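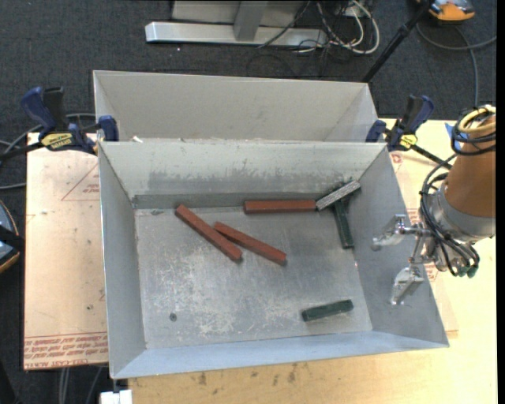

헤노크 월데마리암 팀장님께, 드룬드우드 작업장 4월 진행 보고

안녕하세요, 니갓 치마입니다. 이번 달은 할 얘기가 꽤 많아요!

우선 블록 분류 셀은 통 두 개를 앞뒤로 붙인 배치로 가기로 했습니다. 맞닿는 자리는 양쪽에서 바 클램프로 꽉 잡았고요, 전처럼 통이 슬금슬금 밀려서 위치를 다시 맞추는 일이 확 줄었어요. 통 바닥은 벌써 긁힌 자국투성이인데 쓰는 데는 지장 없습니다. 제일 애먹는 건 여전히 구석이에요. 회색 블록이 초록 블록 위에 걸쳐진 채 모서리에 몰려 있으면 그리퍼가 접근할 각도가 잘 안 나오거든요. 빨간 블록처럼 바닥에 길게 누워 있는 건 훨씬 수월합니다.

사람 쪽 변화도 적어 둘게요. 부슈라 비르크 씨와 외제니 브뤼네 씨 두 분이 손 분류에서 셀 담당으로 옮겼습니다. 허리 숙일 일이 줄어서 좋다고들 하시는데(저도 해 봐서 압니다, 그거 진짜 힘들어요) 대신 알람 울릴 때마다 뛰어가는 게 은근히 피곤하대요. 외제니 씨는 교대 시간에 혼자 남는 게 부담스럽다고 하셔서 다음 달부터는 두 명씩 서는 걸로 근무표를 바꿨습니다.

예산은 교육비가 생각보다 더 나갔어요. 스토우고르 쪽 강사가 하루 더 와 주셔서 그렇고, 영수증은 따로 올렸습니다. 다음 달에는 구석에 몰린 블록만 골라 100회 시험을 돌려 볼 생각이에요. 그리퍼 손가락 예비품 한 벌만 그 전에 승인해 주시면 정말 감사하겠습니다!

니갓 드림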